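Search this site
Enter keywords Search

Home help: small items all over the living room, how do I sort them?
Reading time: 3 minutes

Posted by pritlow_2

We have a low cabinet in the living room, white with a black front, that was bought for table linens and a few serving things. Since April it has turned into the place where everything gets put down. My kids' small toys end up there, the picnic bowls never go back to the kitchen, and I keep finding snack wrappers mixed in with sponges and cloths.

I tried collecting the loose items in a pink plastic basin so I could carry them to the right room. All I got was a full basin. It has tissue in it, a red mesh bag, a paper packet and several bits of plastic, and I have to dig through it every time I want something. There is also a small dark figurine with a red base that my son moves from one surface to another.
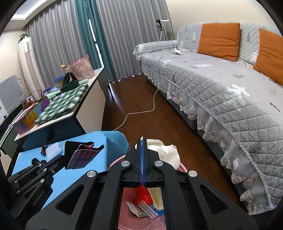 What I have tried so far

Drawer dividers did not help because the dividers I bought (Hellano, the 4 pack) are too shallow for bowls. Labels did not help either, as two of my kids can't read yet. I don't want to buy another cabinet. The window side is taken up by the air conditioner and the plant on top of it, so there is no wall left for shelves.

I have 861 square feet for five people. Is there a system for this that doesn't need an hour every night?

Weidong Xu

I had the same problem and the basin was the main cause of it. A basin with no category never gets emptied. Keep it, but give it one job, such as "goes to the kitchen," and empty it before dinner.

For the rest I would do it in this order:

1. Throw out the trash first. Tissues, empty packets, torn plastic. Don't sort anything until this is done.

2. Take all of the cloths off the cabinet. You have a green and white checkered one and a mint green one in your picture. If they are used every week, fold them to the same width and put them inside, at the front. If they aren't, they can go in a closet.

3. Stack the bowls and carry them to the kitchen. Picnic things need to live together in one bag or basket, even if that basket is ugly.

4. Toys get one box with a lid. The striped box on the corner of the cabinet would do if it is empty. When it is full, something has to leave.

5. Only then decide what may stay on top. I allow three things on mine.

The first round took me most of a morning. After that it is ten minutes, usually at 7 p.m. while the rice cooks.

On step 4, look for a box with a see-through lid if your kids don't read. Mine find things faster that way and they don't tip it out to look. In your other picture the tin with the colored shapes has a clear lid, so you may already own one.

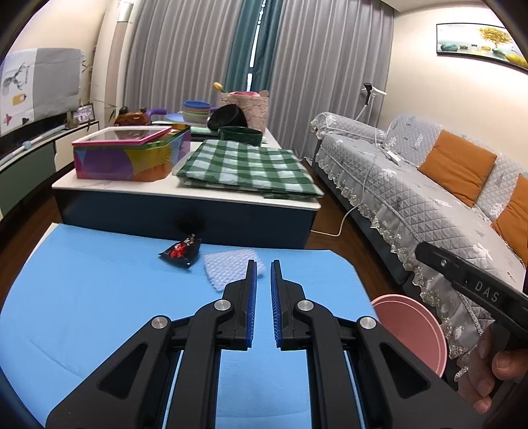 Folded cloth, tin box and stacked bowls on the white tabletop.

Sönmez752

Just get rid of half of it. You don't need that many bowls.

cistance_mom

Agree with most of the long reply, except I would do the toys first. If the kids see you start with the trash they will go through the bag and take things back out. Mine did that with candy wrappers.

Also, keep sponges away from anything with food in it. A hook on the inside of a cabinet door is enough for a mesh sponge pad and it costs almost nothing. I use the stick-on kind. They fall off if the door is dusty, so wipe it first and leave the hook overnight before you hang anything on it.

I wouldn't stand plates on edge without a rack, even plastic ones. They roll.

Contact us | Copyright Home Help Community | Back to top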